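当サイトではCookieを使用しています。閲覧を続けることで、Cookieの利用に同意したものとみなされます。[同意する] [詳細]

カテゴリ:暮らし > 園芸・家庭菜園 > ミニトマト

ベランダのミニトマト、脇芽はどこまで取ればいいですか?

テオドル・ピョンテク

初めてミニトマトを育てています!5月に苗を4株買って、南向きのベランダで深めのプランターに植えました。品種は「タルネオ」という札がついていました。毎朝見るたびに伸びていて、楽しくてしかたありません。

ただ、葉の付け根から出てくる脇芽をどうするかで迷っています。本には「全部取る」とあるのに、近所の方は「下の1本は残したほうがたくさん採れるよ」と言います。いまは一番長い株で11段目の葉が開いたところで、花も咲きはじめました。脇芽のうち2本はもう指くらいの太さになってしまって、切るのがもったいない気もしています。肥料は植え付けのときに元肥を入れただけです。追肥の時期も教えてもらえるとうれしいです。

ダヌタ・バラン

花が咲いたんですね、おめでとうございます!いちばんわくわくする時期です。

プランターなら、まずは1本仕立てをおすすめします。主枝だけを伸ばして、脇芽は見つけたら取る。小さいうちなら指でつまんで横に倒すとぽろっと取れます。晴れた日の午前中にやると傷口が早く乾きます。太くなってしまった2本は無理にもがず、よく切れるはさみで付け根を少し残して切ってください。わたしは1株ごとに刃を拭いています。

それと、切った脇芽は捨てないで!水を入れたコップに挿しておくと、うちでは10日もしないうちに白い根が出てきます。土に植えればちゃんと株になりますよ。去年はこれで増やした株のほうが秋まで元気で、親株より長く採れました(置き場所には困りましたけど)。

追肥は1段目の実がふくらんで、ビー玉より少し小さいくらいになってからで間に合います。花の時期に肥料が効きすぎると、葉ばかり茂って実がつきにくくなります。茎の先がくるんと内側に巻いていたら肥料が多めのサイン。うちは液肥の「オルトゥーニョ」を1,000倍に薄めて、週に1回、水やりのかわりにあげています。

イゴル・ブジョゾフスカ

全部取ってOK。支柱だけ早めに。

トモス・ルウェリン

わたしは2本仕立て派です!最初の花房のすぐ下から出る脇芽は勢いがいいので、それだけ残して2本目の主枝にします。ご近所の方がおっしゃっているのは、たぶんこれのことだと思います。太くなった2本のうち1本がその位置にあれば、残してみる手もありますよ。

ただし土の量が必要です。うちの容器は1株あたり20リットルくらい入ります。1つのプランターに何株も並べているなら、バランさんの言うとおり1本仕立てのほうが安心です。風通しも全然違います。

ひもで誘引するときは、茎と支柱のあいだを8の字にして、指が1本入るくらいのゆとりを。茎はこれからまだまだ太ります。きつく結ぶと食い込んで、あとで泣きます(経験者です)。水やりは朝、土の表面が乾いてから鉢底から流れるまで。実が色づくころに急にたくさんやると皮が割れやすいので、そこだけ気をつけてください。赤くなったら、へたの際まで色が回るのを待って採るのが最高においしいです!
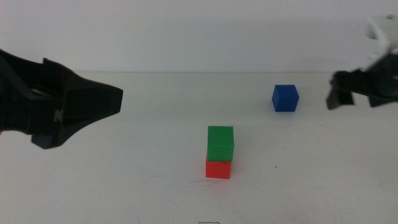 テオドロ・パディリャさんからは、2本仕立てにするなら花房の向きをそろえて植えると収穫がぐっと楽になる、というコメントもついています。花房は同じ側に出やすいので、通路側に向けておけば手が届きやすいそうです。もう植えてしまった株は動かさず、来年の楽しみにとのこと。

テオドル・ピョンテク(質問者)

みなさん、ありがとうございます!さっそく見てきたら、太い脇芽の1本がちょうど最初の花房の下でした。その株だけ2本仕立てに挑戦して、残りは1本仕立てにします。切ったほうはもうコップに挿しました。根が出たらまた報告しますね。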